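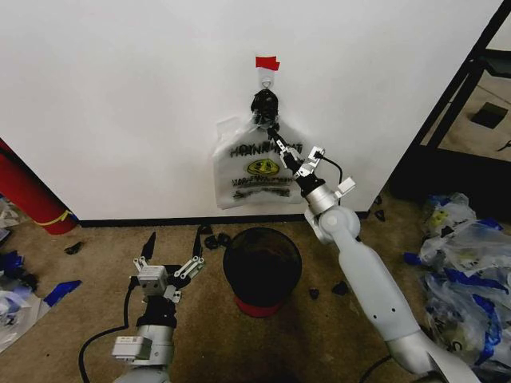

A reader of our draft wrote that pass/fail tells you almost nothing on a task with plastic bags, and that we should throw out the success table and score each trial in stages. Is that fair?

**bagpolicy_sam**

We are writing up an imitation learning project with a two-armed robot. The task uses a plastic bag on a wall hook and a small round bin on the floor below it. The policy was trained on 2,385 demonstrations from the Jerari set. For the test we ran two policies, 50 trials each. The baseline passed 28 and ours passed 37. A pass means the robot finished the whole task within the time limit with no help.

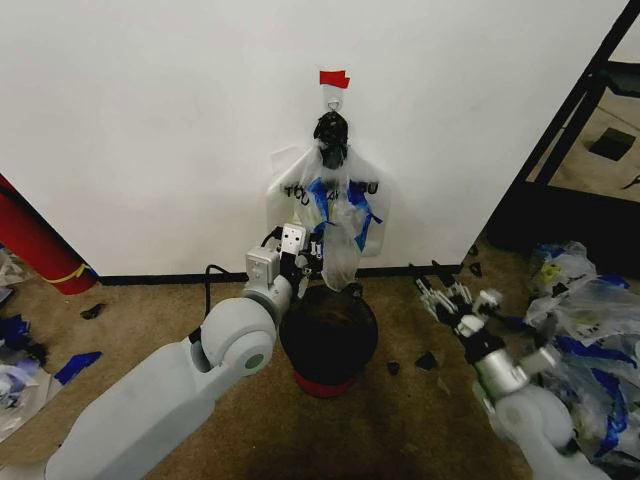 We set that rule before running anything and I don't want to change it after seeing the numbers. But the reader has a point that a trial that fails at first contact and a trial that fails on the last motion both count as zero. Bags also never hang the same way twice, so I can't say the starts were identical. I have video of every trial. Should I go back and score the stages, or leave it alone and say so in the limits section?

Posted Wednesday, September 22, 2021

**lowerbound**

Do both. Keep the pass/fail table as your main result because that is the rule you fixed in advance. Then add a second table with stage scores and label it as done after the fact.

For the stages, write the definitions down before you open the videos. I would use contact, stable grasp, bag moved as intended, and task finished. Have two people score separately with the policy names hidden, and report how often they agreed. If they disagree a lot on "stable grasp," drop that stage or merge it – it is the hard one to judge with thin plastic.

Also put an interval on the rates. 28 out of 50 is 56 percent and 37 out of 50 is 74 percent, but the 95 percent intervals for the two overlap. That doesn't prove there is no difference. It does mean I would be careful with the word "outperforms." And say whether you alternated the policies or ran one block and then the other. If it was blocks, bag wear and lighting are mixed in with your result.

**kt_rigs**

We just do pass/fail on the Jastov bench and it has been fine. Reviewers always ask for something.

**ovenmitt22**

On the starts not being identical: save one still from the head camera at the start of every trial and put a grid of them in the appendix. We did this in May for a cloth task. You can also lay a see-through copy of a reference still over the live view when you hang the bag. It won't match exactly, but the hook, the bin and the bag's lower edge can be brought close. Note the bag type for each trial too, and check whether the failures bunch up on one type.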